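Coneck Orders Index: README

Version notes and data card for the Coneck index of executive and vice-regal instruments. Maintained by Zübeyde Yalçınkaya (records) and Doğukan Dağdelen (parsing). Please read the section on dates before running any query that sorts by time.

Summary

The Coneck index is a flat table of orders, proclamations, directions and appointments made under defence and immigration statutes, compiled from gazettes and departmental registers. Release 3 holds 1,403 instruments in 41 source series. Each row is one instrument. Amending instruments have their own rows and point back to the parent through the amends field. The index doesn't reproduce the legal text. It records where the text was published, who signed it, under which power, and what later became of it.

Files

instruments.csv: one row per instrument, UTF-8, comma separated, quoted where a field contains a comma.
signatories.csv: one row per office holder per term. A person who held the same office twice appears twice.
series.csv: one row per source series, with the publisher's own title for the series and the code used in instruments.csv.
powers.csv: enabling provisions, keyed by power_id. Renumbered provisions keep their original power_id.
changes.txt: corrections since the previous release, in order of row identifier.

Fields in instruments.csv

instrument_id: permanent. Never reused, even when a row is withdrawn.
series_code: foreign key to series.csv.
title_short: the title as cited, without the year.
type: one of order, proclamation, direction, appointment, revocation.
power_id: foreign key to powers.csv. Multiple values are separated by a semicolon, with the principal power first.
signed_by: foreign key to signatories.csv.
countersigned_by: as above. Empty means that no countersignature was printed, which is a different thing from none having been required.
date_made, date_published, date_effective: see Dates.
amends, revokes, revoked_by: instrument_id values, semicolon separated.
subject: one of 11 controlled terms, listed at the foot of powers.csv.
status: in_force, spent, revoked, lapsed, disallowed, unknown.
note: free text. Not suitable for automated processing.

Dates

Three dates are kept for each instrument because the sources disagree on which one matters. The date made is the date beside the signature. The date published is the issue date of the gazette or register. The date effective is taken from the commencement clause if there is one and otherwise from the general rule in the enabling statute. Where the commencement clause refers to a later proclamation that can't be found, date_effective is left empty and status is set to unknown.

Public announcements are not dates for the purposes of this index. A minister may announce a change in a speech or a post well before any instrument is signed, and in several series the instrument as made departs from the announcement. Users who want to measure the gap will need to join the index to their own collection of statements. Güven Kozan did this for the immigration series using the Hamdan press archive, and his matching script is kept with the archive, outside this distribution.
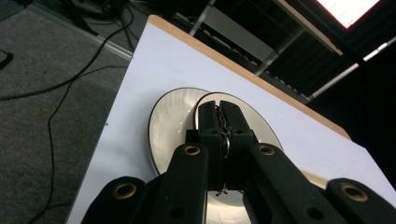

Date strings follow the pattern year-month-day. Where the source prints only a month, the day is omitted and not padded. Software that coerces partial dates to the first of the month will produce instruments that appear to precede their own parents. This was the most common fault reported against the previous release.

Signatories

Names are normalised to the form used in the office holder's commission. Acting office holders are recorded under their own names with the acting flag set to 1. If an instrument was signed by a delegate, signed_by points to the delegate and the note field gives the delegation, where it was published. Ceremonial attendance at a signing is not recorded.

Subject coding

Each instrument was coded once by Aslı Dönmez and once by Ekrem Tokgöz, working separately. Disagreements were settled by Yalçınkaya. Most concerned the boundary between "entry screening" and "visa class", which the statutes themselves don't draw cleanly. Where an instrument falls under both, the term matching the principal power was used. Organisations that need multiple subjects per instrument should recode from powers.csv.

Known gaps

Classified directions are absent. Where a published instrument cites one, the citation is kept in note.
The Pellatach series lacks its supplements. The bound volumes consulted had been rebound without them, and the publisher's catalogue doesn't list them separately.
Standing appointments to defence advisory bodies are incomplete before the Curnine register begins. Earlier appointments were gazetted irregularly, often as part of a general notice.
French-language titles are held only for series published in both languages. No translations were made.
Status values were last reviewed in August. An instrument revoked since then will still show as in_force.

Processing

Scanned issues were run through optical character recognition, then split on the printed instrument number. Numbers that failed a sequence check were corrected by hand against the page. Titles were left as printed, including original spelling, so "defence" and "defense" both occur in title_short. Search on subject or power_id if spelling matters.

Recommended and discouraged uses

The index is suited to tracing amendment chains, counting instruments by power or signatory, and locating the published text. It should not be used as authority for whether an instrument is currently law. Row counts are a poor proxy for policy activity: one government may consolidate several changes in a single order while its successor issues them one at a time.

Corrections

Send corrections to the records desk with the instrument_id, the field, the proposed value and a page reference. Reports without a page reference are held until one can be found. Accepted corrections appear in changes.txt at the next release, and the previous value is retained there.

Citation

Yalçınkaya, Z. and Dağdelen, D., Coneck Orders Index, release 3. Cite the release number in all cases, as status values differ between releases.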